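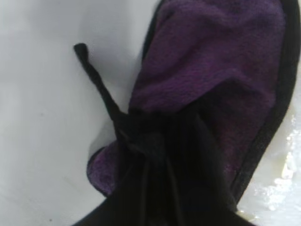

The wrist camera's view at the Biltwood cloth cell, with the gripper on a plush piece edged in black binding.

Biltwood opens its soft-goods cell and publishes the full care routine behind it

BILTWOOD, March – Stultex is opening its soft-goods handling cell to visiting technicians this spring, and along with it comes something the team is especially pleased to share: the complete setup and care routine, written by the people who keep the cell running.

The cell has one arm, one gripper, a white work surface and a small camera at the wrist. Its job is picking up and moving plush items with sewn edges, loops and cords, the kind of floppy goods that never lie the same way twice. Dark fabric under a dark gripper is one of the harder cases for the camera, and a good part of the new routine deals with exactly that.

"We love the hard pieces," said Gion Ortner, who leads maintenance on the cell. "A black binding next to a black finger is where you find out if your lens is clean and your lights are where you left them. When we got the lighting right for those, everything else got easier too!"

The routine begins at the start of each shift. The arm is parked, air and power are locked out, and the technician wipes the gripper fingers with a lint-free cloth. Plush sheds, and fibers gather at the base of the fingers where they can keep the grip from closing fully. The camera window gets its own cloth, kept in a closed bag. After that the white surface is wiped down and checked for specks and shiny spots, and the side lamp is turned until glare stays out of the pick area.

Next comes the grip check. Power and air are restored, the guard is closed, and the arm runs 40 slow picks on a test piece at reduced speed. If the fabric slips, the finger pads are inspected before anyone touches the force setting. Pads are swapped as a pair, and the camera is then realigned to the gripper using the printed target stored in the cell's top drawer.

Fadime Coşkun, who wrote most of the routine, came to the cell from garment repair and brought her habits with her. She asked for a paper log next to the controller, and it has stayed there. It now holds 2732 entries – pad changes, loose screws, a cable clip that kept working free until it was moved to the other side of the wrist.

"The clip is my favorite page," Coşkun said. "Four people wrote about it before we saw that the cable was pulling on it every time the wrist turned. I want other shops to have that page."

The cable run was rerouted during the last rebuild, with a longer loop at the wrist and softer ties. Karagiannis supplied the new bracket, and Prodano cut the replacement finger pads from a grippier rubber. The full rebuild took roughly 70 hours, including two evenings spent chasing a focus problem that came down to a lens ring one notch out of place.

Visiting technicians will do the work themselves, from lockout to the last test pick, with Ortner and Coşkun alongside. Each group also gets time to strip and refit a spare gripper at the bench. The printed routine, with blank log sheets, goes home with everyone who attends, and 100 copies have been set aside for technical schools.

Shops that would like to send a technician can write to the cell team at Stultex in Biltwood. Please say which gripper you run and what kinds of fabric give you trouble. Samples are welcome, and linty ones most of all.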